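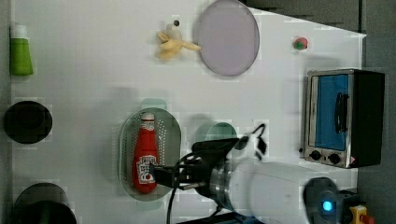 FOR IMMEDIATE RELEASE

October 15, 2022

Lost Synth-Disco Soundtrack "Zindale" Returns on Vinyl, Restored From the Original Session Tapes

ATALHAM: Olent Records is delighted, and a little relieved after so long a wait, to announce the first proper reissue of the soundtrack to "Zindale," the 1984 roller-rink musical that played for a few weeks, vanished from theaters, and left behind one of the most sought-after dance records ever to come out of our part of the world. The album arrives at the end of October on black vinyl, on compact disc and as a download, and for those of us who have been playing worn-out copies at parties for years, it feels a bit like having an old friend come home for the holidays.

If you have never seen the film, please don't worry, very few people have. It concerns a small-town skating rink, a crooked landlord, a pair of twins separated over a misunderstanding about a car, and a dance contest that takes up most of the last half hour. The plot is hard to follow even on a second viewing. The music is another matter. Recorded in a hurry at the old Söderlund studio above the Atalham bus depot, it brings together drum machines, two very busy synthesizers, a brass section borrowed from the local dance hall and a choir that sounds as though it was having the time of its life. There are love songs and chase themes, there is a lullaby with a slap bass part that really has no business being in a lullaby, and there is "Wheels on Fire Tonight," the long disco number that closes side one and has been turning up on DJ mixtapes ever since.

The original pressing ran to 1,173 copies. A good many of those went out to theaters as lobby giveaways and were treated about as well as lobby giveaways usually are, so clean ones are scarce, and the prices asked for them have climbed well past what most listeners would care to spend. Two unofficial versions have gone around over the years, both taken from a scratched LP, and one of them runs noticeably fast. We have owned that one ourselves and enjoyed it very much, but we are glad to be able to offer something better.

For this edition Olent was given the use of the session tapes, which had been kept in a dry closet at Söderlund along with the track sheets and a good deal of handwritten correspondence about overtime. The tapes were cleaned, baked where they needed baking, and transferred at the studio on a machine of the same make as the one that recorded them. We have tried to keep a light hand. The hiss at the start of "Rink Theme (Evening)" is still there, and so is the cough before the second verse of "Say It in the Back Row," which we considered removing for all of an afternoon before deciding that we would miss it terribly. What has changed is the low end, which was trimmed on the first pressing so that the long sides would fit. The bass and the kick drum now come through with the kind of weight the players must have heard in the room.

Listeners who know the album by heart will also find 8 tracks that did not appear on it the first time. These include the full version of the dance contest medley, an instrumental of the title song with a rather wonderful electric piano solo, and a slow, strange piece called "Landlord's Waltz" that was cut from the picture along with the scene it was written for. There is an early run at "Wheels on Fire Tonight," too, taken at a gentler tempo and with different words in the chorus. Opinions around our office are divided as to which one is better, and we look forward to hearing yours.

The vinyl edition is spread over two discs, so that nothing has to be squeezed, and comes in a gatefold sleeve that reproduces the painted poster art. A booklet tucked inside tells the story of the sessions as far as it can be pieced together, with lyrics and the complete musician credits, several of which were left off the first sleeve altogether. We are especially happy to put that right. The compact disc carries the same music in the same order, with a smaller version of the booklet.

The vinyl pressing is limited to 710 copies for the first run, and 100 of those will be set aside for sale over the counter in Atalham, so that local fans who would prefer to walk in and carry one home will have a fair chance of doing so. The rest will be available through the Olent mail-order list and through the independent shops that usually carry our records. If the first run sells through, we do hope to press more, though the plant is busy and we can't promise when that would be.

To mark the release, the Söderlund studio will host an evening of listening in its main room, with the new transfer played from start to finish over the studio's own speakers. Admission is free, light refreshments will be served, and dancing during side two is warmly encouraged. Roller skates, we are sorry to say, must be left at the door on account of the floor.

About Olent Records

Olent Records is a small label devoted to film music, library music and dance records that deserve another hearing. It is based in Atalham and sells its releases by mail order and through independent shops.

Review copies, cover art and short audio clips are available to press and radio on request from the Olent Records press desk in Atalham. Please mention whether you would like vinyl or compact disc when you write.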